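Pencombe students train gripper for block sorting final
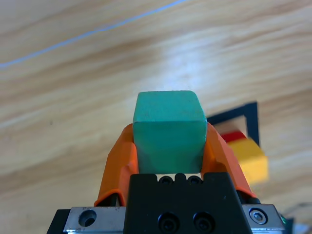 A green block held between the gripper's orange fingers, with the black square marked on the table behind.

Students in the Pencombe automation class have entered a robot arm in the Sellard block sorting contest, to be held on Saturday. The arm must pick coloured blocks from a table and place each one in its assigned area without a person touching the controls.

The class has recorded 1,053 practice picks at the college workshop. Of these, 304 were set aside for testing and the remainder used to train the control software. Team leader Radwa Slaoui said grip force had taken longer to set than arm position. "Too little and the block turns as it lifts - too much and the fingers fold over the corners," she said.

Each team is allowed up to three attempts per round. Scores are based on placement error, with time used only to separate ties. Tutor Gianni Villa said the class would keep its present arm speed for the first round.

Comments

Adi Rahman
Is placement error measured from the centre of the block or the nearest corner? The Sellard rules gave both last year.

Assunta Fabbri
Centre, Adi. It's in section 2 of the new rules.

T. Dal Bello
Will the test results be published after the contest? I'd like to see the failed picks as well.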